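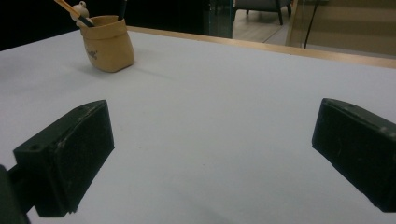 **Heel pain first thing in the morning, fine by lunch**

**smagesa** — Feb 22, 2019

For the last month the first few steps out of bed have felt like standing on a tack, right heel only. After ten minutes of walking it fades and I forget about it until I've been sitting for a while. I'm on my feet most of the day at work and wear the same pair of Trelau clogs every shift. No injury that I remember. Do I need to see someone, or is this a wait and stretch thing?

Stella

---

**gil_runner**

Sounds like plantar fasciitis. I had it in the left foot. What worked for me was calf stretches against the wall, 25 seconds each side, before I did anything else in the morning. Even before coffee. Also roll the foot on a frozen water bottle in the evening.

How old are the clogs?

---

**smagesa**

Two years, maybe more. The inside is pretty flat now.

---

**gil_runner**

Then start there. New shoes before you spend money on anything else.

---

**nbiwott**

I'd go easy on the wall stretches at first. I did them cold, straight out of bed, and made mine worse. My PT had me sit on the edge of the mattress and pull my toes back with a towel a few times before I put any weight on the foot. The wall ones came later in the day.

Also don't go barefoot in the house. I kept a pair of sandals next to the bed for months.

Naomi

---

**gil_runner**

Never had a problem doing them cold, but OK. The towel thing is fine too.

---

**Bumstead**

Night splint. Ugly, uncomfortable, and it fixed me in 4 weeks. Everyone skips it because they can't sleep in it the first couple of nights.

---

**c_kinyua**

> it fixed me in 4 weeks

Could also have gone away by itself around then. I wore one, slept badly, and quit. What helped me was a cheap gel heel cup and cutting my walks in half. I think people on here push gear too fast.

---

**Bumstead**

I'd had it for almost 2 years before the splint, so no, I don't think it was going away by itself. Agree on the heel cups though.

---

**mwanaisha_m**

Stella, is there any numbness or tingling, or does it hurt at night when you're lying down? Those are worth a call to the doctor. Same if it's swollen or you can't put weight on it. I assumed mine was fasciitis and it was a stress fracture in the heel bone. I walked on it for far too long.

---

**smagesa**

No tingling, no swelling. It doesn't hurt in bed. Only when I stand up.

---

**mwanaisha_m**

Good. I'd still get it looked at if it's the same by the end of March.

---

**sharon.g**

Does anyone have a link to the old thread on custom inserts? Somebody posted a price list and I can't find it in search.

---

**nbiwott**

It's thread 1338, in the Footwear section. The prices are old. I paid for custom ones and honestly couldn't tell them from the drugstore kind, but my feet are pretty average. My sister has high arches and swears by hers.

---

**sharon.g**

Found it, thanks.

---

**smagesa**

Thanks all. I ordered new shoes with a firmer heel and picked up the gel cups today. I'll do the towel stretch in bed for now and hold off on the splint. Appointment is booked for March in case nothing changes.

---

**c_kinyua**

Put a cup in both shoes, even if only one side hurts. I used just one and my hip got sore.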